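Elsie Harawira has run the Friday lunch at the Nepia hall for 16 years, and she still writes the menu on the back of an envelope. On the morning we meet, it says leek soup, bread, stewed apples. She has crossed out the apples and written plums.

"Somebody left two boxes of plums at the door," she says. "So it's plums."

The lunch is open to anyone. There is a tin by the hatch for money and it is never looked at while people are in the room. On a slow week they feed 31, and in November, when the shearing gangs are passing through, it can be double that. Elsie does the cooking with Vaughan Kingi, a retired bus driver who came to eat one week and was asked to peel potatoes.

"I thought it was a one-off," Vaughan says. "I'd never cooked for more than my wife and me. I didn't know you had to start the onions at eight in the morning."

They do start them at eight. The hall kitchen has one oven and a gas ring that takes a while to get going, so everything is planned around what can sit and what can't. Soup can sit. Rice can't, in Elsie's view, and she won't serve it. Bread comes from her own kitchen the night before, five loaves, wrapped in tea towels.

I ask how she learned to cook in quantity and she says shearers' quarters, when she was nineteen. The cook had walked out and the farmer's wife gave her a leg of mutton and a sack of swedes.

"They ate it," she says. "I don't think it was good. But they'd been working since five, so they ate it. After that I got a book out of the library and worked things out properly. How much a man eats, how much a child eats. Children eat more than you think if you leave them alone."

She has firm ideas about children at the table. The under-fives get their food at the same time as everyone else and from the same pot. They are given small helpings and can come back to the hatch as often as they like, on their own, without a parent carrying the dish.

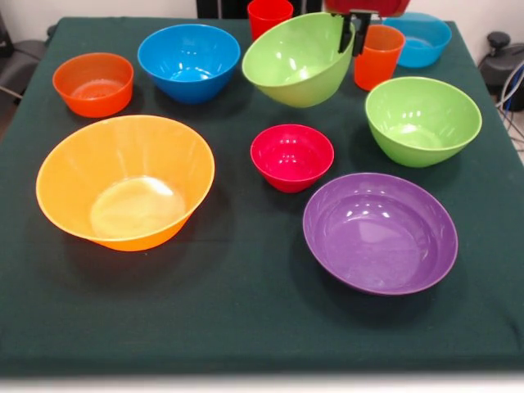 Coloured bowls and cups on a dark green cloth.

"If you put a big plate of something in front of a little one, they look at it and they're finished already," she says. "Give them a spoonful in a bowl. They eat it, they want another spoonful. By the end they've had a proper lunch and there's been no argument."

Delwyn Fairweather brings her two grandsons most weeks. The older one would eat only toast when they first came. "Elsie didn't say a word to him about it," Delwyn says. "She gave him bread and a bit of soup to put it in. It went on like that for months. Now he has the soup and asks what's in it."

I ask Elsie if she remembers this and she says there have been a lot of toast children.

The money is tight but not desperate. The hall charges them a small rent, which hasn't gone up in years, and the butcher sells them bones and offcuts cheaply. What worries her more is the oven. The door has to be held shut with a chair, and a new one would cost more than the tin brings in over a winter. Vaughan wants to hold a quiz night. Elsie doesn't like quizzes.

"I'd sooner sell jam," she says.

"You'd need a lot of jam," says Vaughan.

She is 74 and has thought about who will take over. Vaughan says he can manage the soup but he isn't doing the bread - he has tried twice, and the second lot went to Delwyn's hens. Elsie has offered to teach him again. She thinks he doesn't knead for long enough and that he keeps opening the oven to look, which with that door is a job in itself.

By half past eleven the leeks are in and the windows have steamed up. There are people waiting on the steps, and Vaughan goes to let them in out of the wind. Elsie tips the plums into the sink and asks if I'd mind taking the stones out while we talk.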